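4.2 Small reserves and the plants that hold them together

Most of the debate about surrogates has been about animals, and we were keen to see how far a plant could carry the same load.

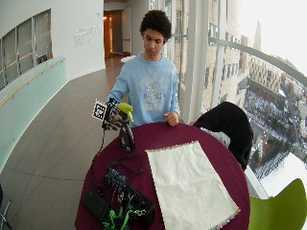
Figure 3. Participant at the round table, holding the handheld device in his right hand.

Our candidate was the old hollow-bearing eucalypt, which people in the Bostgate district already know and love. We asked whether reserves chosen for these trees would also look after the smaller and less noticed life around them: mosses, ground orchids, skinks, native bees and the fungi that feed on fallen timber.

The answer was far more encouraging than we expected when we began fieldwork in January. Across 175 plots, those with at least 2 hollow-bearing trees held more species in every group except the orchids. The bees were the real delight. They favoured plots with old trees even where the understorey had been grazed hard, and Tekle Tilahun's nest surveys recorded 59 active nests in plots that earlier mapping had coloured grey and labelled "low value". Skinks followed the fallen timber more closely than the standing trees, but since big trees drop big limbs, the two patterns overlapped strongly.

Orchids went their own way. They did best in open, rocky ground on the Gavbridge side, where the eucalypts are young and thin, and a reserve network built only on old trees would miss most of them. We think this is one of the most useful results in the study, as it shows exactly where a second surrogate is needed. Rock cover is cheap to map, and adding it to the model brought the orchid sites back in with very little extra land.

Size mattered less than we had thought. Patches under 300 hectares did nearly as well as larger ones for mosses and fungi, provided they sat within easy reach of a neighbour. This fits with the earlier moss work by Rocha and Butkienė, who argued for many small reserves along creek lines, and it was a pleasure to see their idea hold up in drier country.

There are limits. Our plots were surveyed in one dry season, and fungi in particular need repeat visits after autumn rain. We also relied on roadside access for the northern plots, so steep gullies are poorly covered. Section 4.3 takes up the question of cost and compares the tree-only network with the combined tree and rock network.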